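Search this site Enter keywords Go

Nillgate Community Workshop
Minutes of the general meeting, 22 April 2021

Chair: Volkan Aydoğan
Present: 15 members. Apologies were read and accepted.

1. Previous minutes
Accepted with one correction. The sander belts came from Udar, not Clallolar.

2. Money
Balance in the working account is $1,487. The power bill of $246 has been paid. The dust extractor bags are on back order and will be paid for when they arrive.

3. Hunt Street door
The lower hinge is still catching. Two members will plane the edge and rehang it before the next open night. Members are asked to use the side door until then.

4. Table tops
The meeting discussed whether to refinish the pale tops or replace them. Quote from Clallolar for new tops, cut to size and delivered, is $396. Volkan thought the present ones had a few years left in them. Others said the glue drips from the chair class had been hard to get off and that a tougher finish was needed.

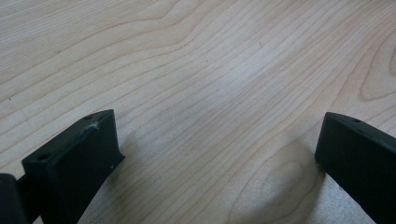 It was agreed to keep the tops and try a matte water-based finish on one of them first. Light sanding by hand only, going with the grain, as the belt sander will go through veneer very quickly. Where the grain swirls, use the fine paper and stop early. Small specks are to be left alone unless they lift with a damp cloth. No dark stain. A motion to colour the edges grey was put and lost.

The quote is to be kept on file and looked at again in September.

5. Glue and cleaning up
Cardboard is to go down before any glue-up. Scrapers are in the second drawer. Wet mugs are not to be left on bare timber.

6. Other business
A request for a Saturday-style kids' session was held over. The key list needs updating.

Meeting closed 8:40 pm.

Recent items
Chair repair class: what to bring
Udar order form
Timber rack rules
Minutes archive

Contact the workshop | © Nillgate Community Workshop | Back to top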